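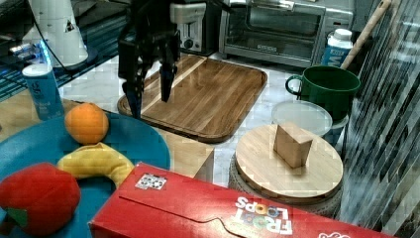 Kitchen Surfaces & Woodcare > Finishes > Mineral oil vs. hardening oil on boards in daily use

gereo_bench
Posted 6/10/23

I have been refinishing boards on and off since January and want to settle on one schedule. Current method: sand to 220, raise the grain with water, sand again, flood with food grade mineral oil, wipe after an hour. Repeat the next day. It looks fine for two weeks and then the end grain goes pale near the corners.

Two questions. Is there any point in sanding past 220? And is it worth switching to tung or linseed for a board that gets washed every day?

Vosedness
Mineral oil never cures. It sits in the pores until soap takes it out, so two weeks is normal with daily washing. Add wax. I use one part beeswax to four parts oil by weight, melted in a jar in a water bath. Put it on warm, leave it overnight, buff it off. That gets me five or six weeks.

Don't bother going past 220. The first wash undoes it.

a_salazar
Disagree on the grit. I go to 400 on maple and it stays smoother, provided the grain was raised properly beforehand. Most people wet it once. Do it three times and let it dry fully between passes. On walnut I agree there is no gain.

Agree on the wax.

Kaufmann
Pure tung oil, thinned 1:1 with citrus solvent for the first two coats, then full strength. Four or five coats total, a day between each, then leave the board alone for a month. After that you wash it like anything else and recoat once a year.

Check the label. A lot of what is sold as "tung oil finish" is varnish and thinner with little or no tung oil in it.

gereo_bench
A month is a long time for a board I need on the counter. Would raw linseed be quicker?

Kaufmann
Slower. Boiled linseed is quicker, but most of it has metallic driers added and I keep it off food surfaces.

Vosedness
A hard oil also has to be sanded back when it gets knife marks. With wax and oil you wipe more on and you are done. For a board that actually gets cut on, I can't see the case for tung.

Kaufmann
You don't sand it back. You scuff it and wipe on a thin coat. I have one on its ninth year.

jotitz
Separate point. If only the corners go pale, check how it dries. Mine did that when I stood it on the same edge every time. I put it on a rack with air on both faces and the problem went away with no change of oil. It had also started to cup, 2 mm across 13 inches, and most of that came out.

a_salazar
Seconding jotitz. Oil both faces equally too. One-sided oiling is the usual cause of cupping.

gereo_bench
It does stand on the same edge. I will change that first, then try the 1:4 wax on one board and tung on a spare, and post both after 37 washes each.

Vosedness
Why 37?

gereo_bench
That is how many the last one took before I re-oiled it. Same soap, same sponge.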